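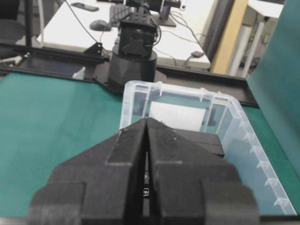
Open Day at Otitz

My ticket said 92. The screen over the coffee urn said 15, so I had time to eat a lot of free cookies and worry about my shoes.

I was only there for Mackenzie Kennedy. We'd shared a dorm room for a year, then a car, then not much of anything, and now she had her name on a door on the second floor of Otitz and I had a visitor sticker that kept peeling off my sweater. She'd mailed me the flyer. February 2020, it said, doors open all afternoon, come and drive an arm! On the back she'd written "you'd be good at this," and I'd been carrying that around in my coat like a love letter (it wasn't one, I checked).

When my number finally came up they put me at the bench they call Ano. I don't know why Ano. The one by the window was Desjardins, so I guess whoever got to a bench first got to name it.

"Sit," said Mackenzie. Same voice she used to use about the dishes. "You see what the gripper sees. Take it slow."

So there I was, looking down over two black fingers at a clear plastic box on a green mat, with a white card lying in the bottom and the other arm parked behind it like a chaperone. There was a little dark thing with white printing on it, pinched right in the gap between the fingers. I couldn't read a word of it.

"What is it?"

"A part."

"What kind of part?"

"The kind that goes in the box," she said, and I laughed way too loud, and the kid waiting with ticket 104 gave me a look.

I wish I could tell you I was a natural. I squeezed the handles like I was wringing out a towel. I went left when I meant right, and then I went so far the other way that Mackenzie put her hand over mine, just for a second, and said, "You're steering. Don't steer, just reach."

I tried to reach. I thought about passing her the salt in that awful kitchen, six people and one table, and how I never had to look to know where she was sitting. The fingers came over the rim. I let go.

It made the tiniest click you ever heard.

"Huh," said the kid.

"Prorusus is hiring in July," Mackenzie said, very busy with a clipboard all of a sudden. "They're our sister shop, across the parking lot. I could walk you over. If you wanted to see it."

My sticker fell off again and I left it on the floor.

"Is there coffee over there?" I said.

"Terrible coffee."

I got my coat.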